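Columns > Games > Opinion

Let the tutorial be as long as it likes

I have been playing video games for nearly 30 years and I have finally become the sort of person who reads the controls screen. My younger self would be appalled. She used to hammer the skip button before the words had even loaded, and then spend an hour wondering why her character kept crouching (I once finished most of a racing game without finding the handbrake, and I was rather proud of it at the time).

What changed my mind was Pastance, the little walking-and-trading game I have been sinking my evenings into since the clocks went back. It has a slow opening, and people have been very cross about it. You arrive in a town called Mandthorpe with a bag and a bad map, and for two hours the game teaches you things. How to haggle. How to fold the map. How to tell which of the three ferrymen is going to overcharge you. My friend Baiba Rozīte gave up before the first ferry and told me she felt she was being sent back to school, and I do understand that, I really do, but I think she left just as the bell was about to go for lunch!

The usual complaint is that a good game should teach you without you noticing. I hear this so often that I have started to doubt it. There are lovely games that manage it, of course, where the first level quietly shows you how to jump by putting a small gap in front of you. But a small gap can only teach a small thing. If a game wants to have a proper economy, and weather that matters, and neighbours who remember what you said to them, then sooner or later somebody has to sit you down and explain it – and I would much sooner it happened at the start, with a bit of kindness, than in a pop-up box while I am being chased.
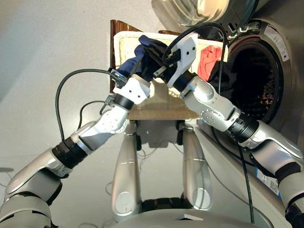 Compare it with Zinasville, which I also bought this autumn and which everyone praised for "throwing you in". It certainly threw me in. I didn't learn that food could be stored until I had watched a whole village go hungry, and when I mentioned this to Kastriot Vukadinović, who plays far more than I do, he said he had looked it all up online before starting. Well, there we are. The tutorial still existed. It had simply been handed over to strangers with video channels, and the player was expected to go and find it, with adverts.

I will grant the other side one thing, and it is a big one. Please let us skip it the second time. Pastance makes you sit through the map-folding again with every new save, and by my third traveller I was making tea during it. A plain little box saying "I have been here before" would do, and I can't imagine it would upset anyone.

But for the first visit, take your time. I have a job and a family and a poor memory, and I often leave a game alone for weeks and come back to it in December with no idea which button opens the bag. I like being shown. I like it when the old ferryman says the same thing twice, in case I wasn't listening. Baiba has promised to give Mandthorpe another try, and I have promised not to ring her up every evening to ask whether she has got to the ferry yet.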